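Home | Course Notes | Lab Schedule | Safety | Contact

This site uses cookies to remember your login. Accept | Manage settings

Reading time: 9 min

Setting Up and Looking After the Push-Button Cell
Course handout for Unit 3, Robot Cell Maintenance
Notes by Kanchan Nautiyal, with corrections by Shivam Dhillon, who made many

Read this before your first bench session. You will be asked to read it again after your first bench session, at which point it will make more sense.

The cell does one job. It takes a push button, puts it into an enclosure box with a round hole in the face, and hands the pair on for wiring. A person with a cup of coffee in the other hand can do this, and Bimla Kashyap, who ran the line by hand before the robot came, often did. The robot needs a level table, a good zero, clean fingers and a taught point for every move. Your job in this unit is to supply all four and keep supplying them.

1. What is in the cell

The arm is bolted to its own stand, with the work table beside it. The gripper has two black fingers, each on its own base, and a small camera at the wrist that looks out past the fingertips. The controller is the gray Domel cabinet under the bench. The cell program is called Zeltalard, after a joke that has since been forgotten by everyone who was there for it. You will see the name on the pendant, in the backup folder and on the sticker inside the cabinet door.

The parts come from stores on a tray. Buttons are stored by color and boxes are stored wherever there was room.

2. Before you power anything

Do the walk-around first. It takes three minutes if you do it properly and about ten seconds if you do it the way last year's group did.

Check that the emergency stop is pressed in. Check that the gate switch has both its screws. Look under the arm for tools, sleeves and lunch. Run a hand along the cable bundle from the base to the wrist, feeling for any spot where the jacket has gone flat or shiny. Flat means it is being pinched somewhere in the motion, and you will have to find out where.

Then wipe the table. Use the dry cloth. The wet cloth is for the floor, and the two have met before, with results that Shanti Tomar still brings up.

Now release the stop, switch on at the cabinet, and wait. The controller takes its own time. Pressing keys during start-up has never made it faster, though every student runs the experiment.

3. Fingers

Most faults in this cell are finger faults dressed up as something else. The program says "part not found" and the group spends an hour on the lighting, when one finger has worked a little loose on its base and is meeting the part early.

With the arm in the service position and the drive off:

Take hold of each finger near the tip and push it gently sideways. There should be no click and no rock. If there is, snug the mounting bolts, going back and forth between them. Do not finish one bolt and then start on the next, or the finger will settle crooked and stay that way out of spite.

Look at the inside faces. Dust from the boxes packs into the surface and turns it slick. Clean with the plastic brush. A wire brush cleans beautifully and also removes the finger.

Close the gripper slowly on the gauge block. Both fingers should touch at the same moment. Slide a strip of paper down each side; you should feel the same drag on both. If one side holds the paper and the other lets it fall, the grip center is off, and every point you teach from then on will be off by the same amount in a direction you will have forgotten by tomorrow.

Write the result in the log, even when it is good. A log with only bad news in it can't tell anyone when things went wrong.

4. Setting the zero

The table frame is set from three touch points marked on the table plate. Fit the pointer, jog to each mark in order, and record. The order matters. If you take them in the wrong order the controller will accept them without complaint and build you a table that faces the floor.

Jog at low speed for the last part of each approach. Crouch so that your eye is level with the plate, and have your partner do the same from the side. Two people looking from two directions is the cheapest measuring system in the building.

When the frame is stored, test it. Send the pointer to the first mark from well above, at low speed, with a thumb resting on the hold key. If it lands where it should, try the other two. If it heads off somewhere else, let go of the enabling switch, say nothing rude about the robot, and look at the order of your points.

5. Laying out the parts

For teaching, keep the layout small: one green button, one red button, one orange box. Set the buttons well clear of the box so the fingers can come down around either of them without brushing anything. Leave yourself open table on the right for put-downs and second thoughts.

A few things to settle before you teach a single point:

Which way the buttons face. Both go down the same way, caps pointing away from the gripper and contact blocks toward it. If one is at a bit of a tilt, the pick may still work on a good day. Straighten it for teaching and let it be crooked later, when you are testing.

Which end you hold. The cap is the wide, friendly-looking part and it is the wrong answer. A grip on the cap can press the button, and a pressed button sits differently from a released one. We grip on the black collar, just below the silver-white ring.

Where the terminal screws are. On our buttons a small brass screw sticks out from the side of the contact block. It will catch a finger if you come in low from that side. It caught ours for most of October.

The box hole faces up for this exercise, with its four face screws showing. If you can't see the hole, you have the box on its side, and the robot will try to help you find out.

Leave the fingers open wide and bring the wrist back over the near side of the table, then check the camera view before going on. You want the box and both buttons in sight with the fingertips well short of them.

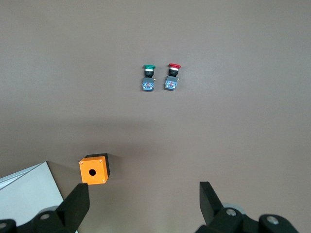 6. Teaching the pick

Teach in this order: approach, grip, lift. Approach sits straight above grip. Lift can be the same point as approach, and for the first session it should be, as it gives you one fewer thing to get wrong.

Start with the green button. Jog down over the collar with the fingers open, stop short, and look from the side. Turn the wrist until the fingers are square to the collar. Go down the rest of the way in small steps. Close slowly. Watch the button as the fingers meet it: if it slides before it is held, you are off center, and you should move the robot to suit the button. The temptation to move the button to suit the robot is strong and you will be tempted all term.

Repeat for red. Do not copy the green point and add an offset. Manju Awasthi did this in her first week, to save time, and the Awasthi offset is now a unit of measurement around here. It is equal to one bent contact block.

7. Teaching the insert

The button goes in from the cap's underside, so for the real insert the contact block is taken off and only the neck passes through the hole. For the dry run we leave the block on and stop above the box. The dry run is there to check position and angle, and nothing should touch.

Bring the held button over the hole. Look from the front, then from the side. Correct one direction at a time. When both look right, store the point and go away from it and come back, all at low speed. A point you have visited only once is a rumor.

Run the dry cycle 14 times without changing anything. If one of them goes wrong, fix the cause and begin the count again from zero. Groups who reach 13 and then argue that the bad one was nearly good will be asked to begin again anyway.

8. Looking after it

Every session: walk-around, wipe, finger check, paper test, log.

Every 178 hours on the run meter: check the finger mounting bolts with the torque driver, clean the wrist camera window with lens tissue, and go through the cable bundle again with the covers off. Save a backup of Zeltalard under a new name. "Final" is taken. So is "final2".

When the cycle counter passed 3,695 we had our first worn finger face, and the Clundari sheet on the wall was changed to match. The sheet is a list of what was replaced, by whom, and what they thought the fault was before they found the fault. The third column is the educational one.

9. When it stops

Read the message. Then read it again, aloud, to your partner. After that:

"Part not found": look at the table before you look at the screen. Is there a part? Is it where you taught it? Has somebody borrowed it?

"Grip incomplete": fingers first, then air or drive supply, then the taught width. In that order, please.

"Position deviation": something touched something. Press the stop, open the gate, and find the mark. There will be one, on the part, the finger or the table – keep looking until you have it. Clearing the message and pressing start is how one mark becomes two.

"Frame not valid": back to section 4. Bring your partner.

10. For your bench report

Hand in your frame values, your taught points for green and red, a copy of your log page, and one paragraph on the fault you caused. If you caused no fault, describe the one your partner caused. Reports go in the tray outside Shivam's door before the next session. Pendant keys go back on the hook, and the emergency stop goes back in before you leave the room.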